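Domestic Tasks Notebook, Skinden Laboratory
Sep 23, 2022
Subject: table clearing and small-object handling, readiness review

The purpose of this entry is to record the present position on table-top chores before the Kirkano policy is retrained. The question put to us in January was whether a machine could be left to tidy a table after a break without a member of staff standing by. The answer at present is no, although the margin is smaller than it was.

The training set now holds 3,639 demonstrations, all performed by people with the hand-held grippers. Of these, 734 concern soft packaging. The remainder are divided between cups, bottles and flat items, with flat items the weakest group and the one most in need of further work.

Demonstrations at the round-cornered and round tables should follow the written procedure. Both grippers are to start clear of the objects. The operator is to approach at the pace of ordinary housework and is not to correct a poor grasp by using a free finger. Recordings which break this rule should be marked and kept apart.

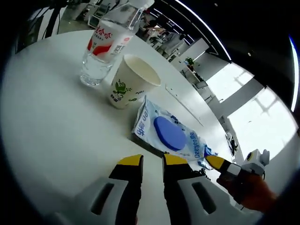
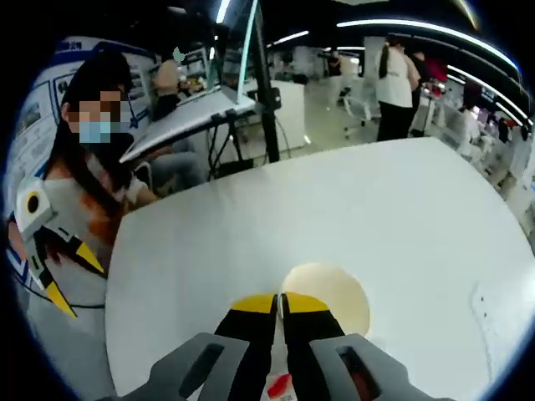

Three difficulties remain open.

Soft packs. A packet of wipes changes shape when it is pinched, and the policy has no reliable means of telling a firm hold from a fold of loose plastic. Pushing the packet to the table edge and taking it from there has been proposed. It is a habit people use without thinking and it should be demonstrated deliberately in the next series.

Paper cups. The closing force that suits a full bottle will crush a cup. The Jevwood controller allows a force limit for each object class, but the class must be right before the fingers close. A wrong label is at present more costly than a slow one.

Thin discs and lids. Fingertips of the current pattern cannot readily get beneath anything lying flat on a smooth top. Sliding works on some surfaces. The Trương fingertip design has a narrower edge and should be tried before any change is made to the software.

The acceptance figure stays at 80 per cent of objects cleared without help, over a full session, with no spillage. It should not be lowered to suit a demonstration to visitors. A household would not accept a helper that dropped one cup in five, and it is arguable that the figure is already generous.

Actions: 2 further sessions on flat items; fingertip drawings to be requested; force limits for cups to be checked against the log. Wiping of the table top is deferred until clearing is dependable.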